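Equipment Review: The Cilto Mesh Task Chair
Issued by the Workplace Furnishings Office, January 18, 2022
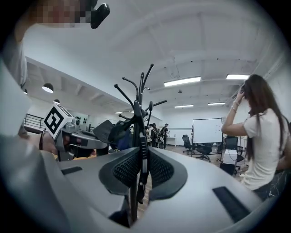
The Office reviews seating at the request of departments that intend to replace ten or more chairs in a single budget year. The Cilto was submitted by its distributor, Prama, as a mid-priced task chair for general administrative use. It was assessed in the shared offices on the second floor, where staff used it for ordinary desk work from June until the close of the year. The chair it would replace, the Zhuravel, remains in service in most departments and served as the point of comparison.

Delivery and assembly

Chairs arrive in one carton each, with the base, gas lift, seat and back packed separately. The carton is heavy and should be moved by two people. Assembly requires one hex key, which is supplied, and 11 bolts. The printed instructions are clear except at step four, where the left and right arm brackets are drawn as though they were the same part. They are different. A bracket fitted to the wrong side will accept its bolts but leaves the armrest tilted outward. Departments assembling their own chairs should check the small letter stamped on the inside of each bracket before tightening anything.

Two of the chairs were delivered without the plastic cover for the lift column. Prama sent replacements within the week and made no charge.

Seat

The seat is foam under a woven fabric. It is firmer than the Zhuravel and several staff members disliked it at first. By the end of the second month these complaints had stopped, and the foam had kept its shape, including on the chairs at the front desk, which are occupied through the whole working day. The front edge slopes down gently and does not press behind the knee.

Seat depth can be changed by a lever under the right side. The lever is short and sits close to the one that controls height, and users regularly pulled the wrong one. Departments may wish to mark one of them with colored tape. Height adjustment is smooth, although the lowest position is still too high for some shorter users, who will need a footrest. Footrests are ordered separately and are not covered by the seating budget.

Back support

Mesh backs divide opinion, and the comments received were no exception. Staff who run warm preferred the mesh without reservation. Others found it cold in the morning and hung a sweater over it. The mesh was tight on delivery and showed no sagging at the end of the review.

The lumbar support slides up and down on a track and clicks into place. It holds well. It cannot be moved forward or back, and users who want strong pressure at the lower spine will find it mild. Recline tension is set by a large knob that must be turned many times to produce a noticeable change. Once set, it did not drift. In an office where each chair has one regular user this is a minor matter, but it makes the chair a poor choice for shift work or shared desks.

Arms

The armrests move up and down only. Their pads are hard plastic with a thin soft layer, and this layer had begun to show wear on the chairs used at desks with a sharp front edge. The Office considers the arms the weakest part of the product. An improved set is offered at added cost, but it was not supplied for review and no opinion is given on it here.

Casters and floors

The standard casters are intended for carpet. On the vinyl flooring in the records room they rolled too freely and left faint gray lines, which came off with ordinary floor cleaner. Soft casters should be requested for any hard floor when the order is placed. Ordering them afterward requires a separate form and took considerably longer.

Noise was low throughout. One chair developed a creak in the tilt mechanism, which was cured by tightening the center bolt under the seat.

Cleaning

The fabric may be cleaned with water and mild soap. Bleach wipes should not be used on the seat. The mesh collects dust along its lower edge and should be vacuumed with a brush attachment when the carpets are done.

Comparison with other models

Against the Zhuravel, the Cilto offers better back support, a more durable seat and simpler assembly. The Zhuravel has better arms and a wider range of heights. Departments whose Zhuravel chairs are in sound condition have no reason to replace them early.

The Grolevetti, reviewed previously, remains the better chair in almost every respect, particularly for users with a medical recommendation. Its price puts it outside the standard allowance, and it continues to be available only by individual request.

Finding

The Cilto is approved for general office use in rooms where each chair is assigned to one person. It is not approved for shared desks, service counters with tall work surfaces, or laboratories. Orders should state the floor type and the number of chairs, and should be sent to the Furnishings Office before any quotation is accepted from the distributor. Old chairs will be collected on the day of delivery if they are listed on the order form. Chairs not listed must be kept by the department until the next scheduled collection.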